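Domingo por la tarde, café recién hecho y la torre vieja por fin fuera de debajo del escritorio. Llevaba meses diciendo que la iba a abrir y hoy me he animado, así que os lo voy contando por aquí a ratitos, que sé que a más de una y de uno le pica la curiosidad con estas cosas 🙂

**2/**
Os pongo en situación. Es el ordenador de sobremesa que compré de segunda mano en una tienda que se llamaba Arruda (ya cerró, qué pena, te atendían como si fueras de la familia). Me ha durado muchísimo. Con él escribí medio trabajo de fin de carrera, hice las fotos de la boda de mi hermana en un álbum horroroso y perdí más tardes de las que quiero reconocer jugando.

**3/**
¿Qué le pasa? Pues que se apagaba solo. Al principio una vez a la semana, luego cada dos días, y este invierno ya era encenderlo y cruzar los dedos. Además sonaba como un secador de pelo, pobrecito mío. Mi diagnóstico de aficionada: pelusa, pasta térmica reseca y algún cable mal asentado desde la mudanza.

**4/**
Antes de tocar nada: apagar, desenchufar de la pared y tener el botón de encendido apretado unos segundos. Y la torre siempre tumbada, por favor. Yo la primera vez que abrí una lo hice de pie, con la caja entre las rodillas y una linterna en la boca, y acabé con un tornillo dentro que tardé una hora en sacar.

**5/**
La tapa lateral sale con 2 tornillos por detrás y un empujoncito hacia atrás. Si no se mueve, no tiréis de ella como locos, que la chapa de estas cajas corta. Casi siempre es que queda un tornillo escondido o que la pestaña está un poco doblada. Con paciencia y buena letra sale.

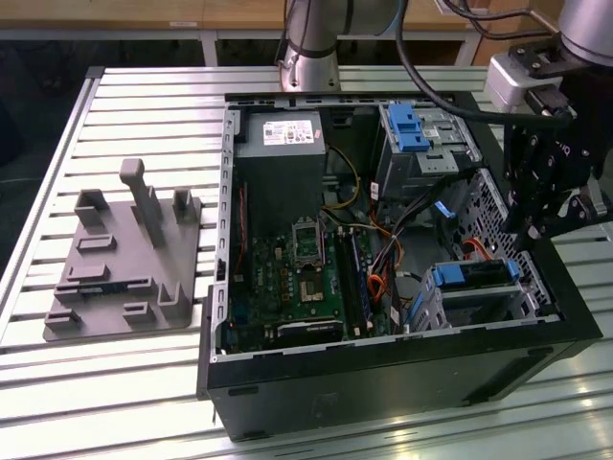
**6/**
Yo empiezo siempre por los cables, porque es lo que más respeto me daba al principio. Se sigue cada uno con el dedo desde la fuente de alimentación hasta donde llega, sin tirar, y se aprieta el conector con suavidad. Si hace un clic que antes no había hecho, ¡ahí lo tenéis! Más de una avería misteriosa se arregla así, y te sientes una eminencia.

**7/**
Consejo de abuela: libreta al lado. Apunto qué suelto y en qué orden, y los tornillos van a una huevera de 12 huecos (lavada, que os conozco). Los de la tapa en un hueco, los de la fuente en otro, los del disco en otro. Parece una tontería hasta que te sobra uno al cerrar y ya no duermes.

**8/**
Para el polvo, brocha suave y pera de aire, de las de limpiar objetivos. La mía es una Grestach pequeñita que le robé a mi cuñado y que no pienso devolver. Los ventiladores se sujetan con un dedo para que no giren mientras soplas. Y la aspiradora de casa, ni acercarla, que mi vecino lo hizo y todavía se arrepiente.

**9/**
Me preguntáis por la fuente de alimentación. Esa NO se abre. Se limpia la rejilla por fuera y se acabó. Aunque lleve desenchufada un buen rato puede guardar corriente dentro, y ahí ya no hay brocha que valga. Si huele a quemado o zumba raro, se cambia entera.

**10/**
Lo de la pasta térmica lo dejo para después de cenar, con calma. Se quita la vieja con un paño que no suelte pelo y un poquito de alcohol, y la nueva va en el centro, del tamaño de un guisante. De un guisante, ¿eh? Yo gasté casi media jeringuilla la primera vez y aquello rebosaba como un bollo de crema.

**11/**
Y ahora la pregunta del millón: ¿merece la pena? He pedido precio por uno nuevo en Kornel y lo más barato que me encajaba eran 314 euros, sin pantalla ni teclado. La pasta y una tarde de domingo me salen bastante mejor, y si no revive, pues al menos rescato el disco y me quedo con las fotos de la boda (perdón, hermana).

**12/**
Si esto arranca, ya tiene destino: se va a la biblioteca de la asociación Burkurholm, donde llevan tiempo buscando un equipo para que los peques hagan los deberes. Para navegar, escribir y ver algún vídeo le sobra fuerza, y me hace muchísima ilusión que tenga una segunda vida con niños alrededor.

**13/**
Os dejo un rato, que se me enfría el café y tengo que buscar el destornillador fino, que estaba aquí hace 3 minutos. Contadme mientras: ¿cuál es el ordenador más viejo que tenéis todavía en marcha por casa? ¡Leo todo, aunque tarde en contestar!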